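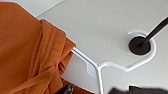 How to Fold a Heavy Throw Blanket So It Stays Folded

A heavy throw is harder to fold than a sheet or a towel. It slides off the table while you work, the corners drift, and the thick edges roll over on themselves. If you fold it the way you fold a bath towel, you usually end up with a wedge that falls over on the shelf.

The method on this page works for woven throws in cotton, wool or a blend. It takes a couple of minutes once you have done it a few times. Knit blankets stretch, so go to the section on knits near the end before you start.

What you need

A flat surface at least as wide as half the blanket. A table, a countertop or a made bed will do. A slick surface is fine for smoothing but the cloth will slip, so keep most of the weight on top.
A lint roller or a soft clothes brush.
A shelf, basket or bin where the blanket is going to live. Measure it first.

Before you fold

Make sure the blanket is fully dry. Thick hems dry last, and a hem that feels cool to the touch is usually still damp. Hang it over a rail or the back of a chair for another hour if you are not sure.

Shake it out by two corners, outdoors if you can. Then brush or roll one side, turn it over and do the other. Check the edges for loose threads. Pull a snagged loop through to the back with a blunt needle. Do not cut it.

Getting it onto the table

Most people drop the whole blanket in the middle of the table and start pulling. With a heavy throw this makes the overhang worse, because whichever side has more cloth over the edge drags the rest down after it.

1. Find one short edge. Hold it by both corners with your arms apart.
2. Lay that edge along the far side of the table and let the rest fall toward you.
3. Walk the cloth up onto the table in loose layers until nothing heavy is hanging down.
4. If part of it still hangs over, lift that part and lay it back on top. Do not tug from the other side. Tugging is what makes the diagonal wrinkles.
5. Run your fingers along each hem and unroll any edge that has curled over.

The basic fold

These steps assume a throw of ordinary size, longer than it is wide.

1. Fold it in half the short way, bringing one short edge to the other. Match the corners first, then the middle.
2. Smooth from the fold out toward the open edge with the flat of your forearm. Your hands will leave ridges in a soft weave.
3. Fold in half again in the same direction. You now have a long strip.
4. Fold one end of the strip in by a third.
5. Fold the other end over it, so that the last edge lands just short of the first fold. Leave a gap of 2 inches. The gap keeps the roll of the hem from pushing the whole stack up on one side.
6. Turn the folded blanket over so the loose edge is underneath.

Press down once with both hands and let go. If it springs open, the trapped air is the problem. Lift the top layer, press the lower ones, and lay the top back down.

Folding for a wire shelf or rack

Wire shelves leave lines in soft cloth, and a corner can work its way down between the rods. Put the blanket on with the long folded side facing out and the loose edge down. A sheet of stiff card cut to the size of the shelf helps a lot, and it also stops the lines. Check the wire for rough spots where the coating has chipped, and cover them with a bit of tape.

On a rack with loops or hooks, don't hang a heavy throw by one point. Lay it over the longest straight bar, folded in half, with equal lengths on both sides.

Rolling instead

For a deep basket, rolling is easier. Do steps 1 to 3 of the basic fold, then start at one end and roll firmly. Straighten the side edges every couple of turns. Stand the roll upright with the spiral on top.

Knits and fringes

Knit throws should be folded fewer times and never hung. Stop after step 3, then fold the strip in half once.

For fringed throws, comb the fringe straight with your fingers and fold it in toward the middle before step 1. Left outside, it catches on whatever sits next to it.

Fixing creases

A throw that has been bunched up for months may hold its creases. Spread it over a bed overnight. If they are still there in the morning, hold a steamer a few inches off the cloth and move it steadily, or use an iron on the wool setting with a thin towel between. Let it cool flat before you fold it again.

Refold stored blankets every September or so, and put the folds in a different place each time. Long-standing creases wear the fibers along the line, and dark or bright colors can fade there first.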